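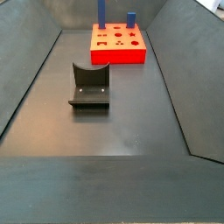 The shape sorter, in the grey tray.

Jan 31, 2011

Got up late and did the toys, as promised. Rocío wants everything for the playgroup sale priced by the end of the week and I have been putting it off since September, when the last lot came down from Stokeck. There were 298 pieces on the list Efe typed up, and I had got as far as the first page.

The red shape sorter was the one I had been dreading. It is a good solid slab and I don't want to let it go cheap, but a sorter is no use to anyone without its pegs. I spent most of the morning going through the biscuit tins. Blue pegs kept turning up in with the dominoes, and one was inside a tea cosy. I tried each of them in the block as I found it. A square one that looked right was a hair too fat and must belong to something else, so that went in the odds box with the jigsaw bits.

Wiped the block down with a damp cloth and an old toothbrush for the holes. The dirt in the corners was mostly crayon. Soledad said a cocktail stick would be better and she was right, though I broke four.

Rang Aurelia about the price. She thinks we should ask the same as for the Nallico puzzles, which seems steep to me. We agreed to leave it blank on the sheet until the pegs are sorted out. She also asked if I had the pull-along duck, and I said no, and then found it under the stairs an hour later. Must ring her back.

Lunch was soup and the end of the loaf. Cold all day. The back room heater clicks but doesn't do much, so I kept my coat on and worked at the end of the table nearest the kitchen.

Afternoon: wooden animals, 31 of them, two without ears. The farm set is complete apart from the gate. The bag of bricks I weighed on the kitchen scales and gave up writing down. Tien-fu came by at three to collect the folding chairs and stayed for tea. He had a sorter like ours as a boy and said he always posted the pegs behind the radiator. His mother found them when they moved house. He has offered to cut new pegs if I give him one to measure from, and he has some beech left over from a shelf. They would need painting and I have no blue. Nogueira might stock small tins, will look when I go in for stamps.

We took almost 582 pounds at the last sale, and Rocío is hoping for more this time, with the hall roof still to pay for. I can't see it myself unless the weather picks up.

Stopped at five when the light went. Still to do: dolls' clothes, the train track, anything with a battery in it. Washed the cloths and hung them over the bath. Forgot to put the bins out.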